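COMMUNIQUÉ DE PRESSE
Wondarville, novembre

Prororero, l'épicerie qui vient jusqu'à vous, prend la route entre Wondarville et Drorkport

La coopérative Cele lance ce mois-ci sa tournée d'épicerie ambulante : 11 communes desservies chaque semaine, un camion remis à neuf et un rayon où le savon noir voisine avec les poireaux du matin.

Le départ est fixé à 7 h 40, place du Lavoir à Wondarville. Le camion de Prororero quittera la place pour sa toute première tournée, direction le plateau, puis la vallée, et enfin les quais de Drorkport où il s'arrêtera en fin d'après-midi, à l'heure où les enfants sortent de l'école. Le café sera offert à ceux qui se lèvent tôt (et il y aura de la brioche, les deux boulangers du bourg s'y sont engagés !).

Il y avait autrefois une épicerie dans presque chaque village du plateau. La dernière a baissé son rideau il y a six ans, au départ en retraite de ses gérants, et depuis, pour un litre de lait ou une boîte d'allumettes, il faut prendre la voiture jusqu'à la zone commerciale de Drorkport. Ceux qui n'ont pas de voiture s'arrangent avec un voisin, commandent par téléphone à un cousin, ou attendent le passage des enfants le week-end. C'est en écoutant ces habitudes-là, racontées autour d'une table de la salle des fêtes, que la coopérative Cele a commencé à dessiner sa tournée.

« On nous parlait de lait et de pommes de terre, et puis la conversation partait sur l'ancienne épicière, sur ce qu'on se disait dans la file, sur les recettes qu'on s'échangeait devant les choux, raconte Mark Anthony Umali, coordinateur du projet. Je suis rentré chez moi avec quatre pages de notes et une envie folle de m'y mettre. »

Un camion, un comptoir, une vraie boutique

Le véhicule est un ancien camion de fromager, racheté à l'heure de la retraite de son propriétaire et transformé par un atelier de carrosserie de Drorkport. Le flanc droit s'ouvre en auvent sur un comptoir abaissé, à hauteur de fauteuil roulant. À l'intérieur, on trouve une vitrine réfrigérée pour la crèmerie et les charcuteries, des bacs inclinés pour les fruits et légumes, et au fond des étagères à rebord pour l'épicerie sèche. Les rebords ont été rehaussés après un premier essai dans les lacets de la côte des Tanneurs, qui a coûté la vie à un bocal de cornichons.

La gamme compte 36 produits permanents, toujours à bord quelle que soit la saison : farine, sucre, café, riz, œufs, huile, piles, timbres et toutes ces choses qui manquent au mauvais moment. Le reste change au fil des récoltes. En novembre, ce seront les courges, les noix, les premières mâches, des pommes à couteau et des pommes à cuire clairement étiquetées comme telles, car la question a été posée à chaque réunion.

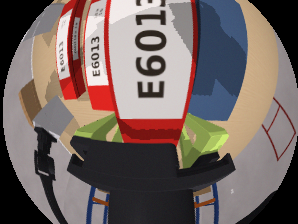
Les prix sont les mêmes à chaque arrêt, du premier hameau jusqu'aux quais. La coopérative y tenait beaucoup : habiter au bout de la route ne doit rien coûter de plus. Ils seront affichés sur l'ardoise du camion et repris sur la feuille de tournée glissée dans les boîtes aux lettres, imprimée en gros caractères. On pourra payer en espèces, par carte ou par chèque, et ouvrir un petit compte réglé en fin de mois, à l'ancienne, dans un cahier à spirale.

Les commandes particulières sont les bienvenues. Un gâteau d'anniversaire, dix kilos de farine pour les pizzas du comité des fêtes, les croquettes du chat, une pelote de ficelle : il suffit de le demander à un passage pour le recevoir au suivant. On peut aussi téléphoner à la coopérative le matin, ou laisser un mot au secrétariat de mairie, qui le transmettra.

Quarante producteurs dans la boucle

Derrière le comptoir, il y a 40 producteurs et artisans, tous installés entre Wondarville et la côte. Des maraîchers et des apiculteurs, une brasserie, un moulin, des éleveurs de chèvres, une savonnerie, et même un couple de retraités qui cultive du safran dans un jardin plein sud et dont la récolte tient dans une poche de veste. Certains livraient déjà les marchés de Drorkport, d'autres vendaient seulement à la ferme, le portail ouvert et une caisse en bois sur un muret.

Pour les fermes, la tournée simplifie bien des choses. Le camion passe devant chez elles de toute façon, alors il charge en route. Les salades du deuxième arrêt sont vendues au troisième, les fromages pris sur le plateau descendent vers la mer et, au retour, les huîtres et le poisson fumé remontent dans la vallée. Cette idée de faire circuler les produits dans les deux sens est venue d'une ostréicultrice, au détour d'une réunion où l'on parlait surtout de stationnement, et elle a changé tout l'itinéraire !

« Il y a des gens du plateau qui n'avaient pas acheté d'huîtres en dehors de Noël depuis des années, et des gens du port qui ne savaient pas qu'on faisait du chèvre à vingt minutes de chez eux, s'enthousiasme Mark Anthony Umali. On est voisins et on ne mange pas les mêmes choses. Moi, ça me donne faim rien que d'en parler. »

Les petits volumes ont toute leur place. Un jardinier amateur qui a trop de coings peut les proposer au comptoir, dans la limite de ce que permet la réglementation, et Cele aide volontiers à s'y retrouver. Les premiers pots de gelée issus de ces surplus seront cuisinés dans la cuisine de la salle des fêtes de Wondarville, au cours de deux ateliers ouverts à tous, tablier fortement conseillé.

On descend du camion, on s'assoit

À chaque arrêt, le camion reste au moins une demi-heure. Des chaises pliantes voyagent dans la soute, avec une grande cafetière et une toile à tendre les jours de pluie. Pendant ce temps-là, on peut faire ses courses ou ne rien acheter du tout, feuilleter le journal, déposer une annonce sur le panneau de liège fixé à la portière arrière. Les premières annonces sont déjà là : un canapé à donner à Wondarville, une recherche de partenaires de belote, des cours d'accordéon contre du bois de chauffage.

Une fois par mois, l'arrêt du soir à Drorkport se prolongera jusqu'à 21 h. Une soupe sera préparée avec les légumes de la tournée, servie dans les bols que chacun apporte, et la fanfare du port a promis de répéter à côté, fenêtres ouvertes si le temps le permet. La première soupe sera au potiron et à la châtaigne. La recette sera distribuée avec la feuille de tournée, et les variantes (il y en a déjà plusieurs, et leurs auteurs y sont très attachés) pourront être envoyées à la coopérative, qui les publiera au fil de l'hiver.

L'équipe au volant

Deux salariées se relaient au volant et au comptoir. L'une vient de la boulangerie, l'autre a conduit des cars scolaires sur ces mêmes routes et connaît chaque virage, chaque portail et une bonne partie des prénoms. Elles ont passé l'automne à rencontrer les producteurs, à goûter, à peser, à chronométrer les trajets. Une troisième personne les rejoindra au printemps pour préparer les commandes dans le local de Cele, l'ancienne graineterie de la rue Basse, dont les grands tiroirs d'origine ont retrouvé du service avec les lentilles et les haricots secs.

La coopérative Cele est née à Wondarville d'un groupement d'achat entre voisins, qui se partageaient à l'époque des sacs de farine dans un garage. Elle est détenue par ses sociétaires : habitants, producteurs et salariées, avec une voix par personne. On peut devenir sociétaire au comptoir du camion ou rue Basse, mais il n'est pas nécessaire de l'être pour faire ses courses. Tout le monde achète au même prix.

Et après l'hiver ?

Le parcours actuel sera conservé jusqu'au printemps, puis ajusté avec les habitants. Plusieurs hameaux de la rive nord ont déjà écrit pour demander un passage, dont un avec une lettre signée par toute la rue et une photo du parking. La coopérative étudie aussi un arrêt devant le collège de Drorkport à l'heure du goûter, avec des fruits, du pain et du chocolat en tablette. Les collégiens consultés ont réclamé des crêpes. Le dossier est ouvert !

Informations pratiques

Départ de la première tournée : 7 h 40, place du Lavoir, Wondarville.
Arrivée sur les quais de Drorkport : 16 h 30, côté capitainerie.
Horaires des 11 communes : affichés en mairie et au local de Cele.
Commandes : par téléphone le matin, au comptoir ou par mot déposé en mairie.
À prévoir : ses sacs, ses bocaux, ses boîtes à œufs vides, qui seront repris avec plaisir.

Les journalistes qui souhaitent monter à bord pour une partie de la tournée sont les bienvenus. Il y a une place passager, à réserver à l'avance, et il faut aimer partir de bonne heure.

Contact presse
Mark Anthony Umali, coordinateur de Prororero
Coopérative Cele, rue Basse, Wondarville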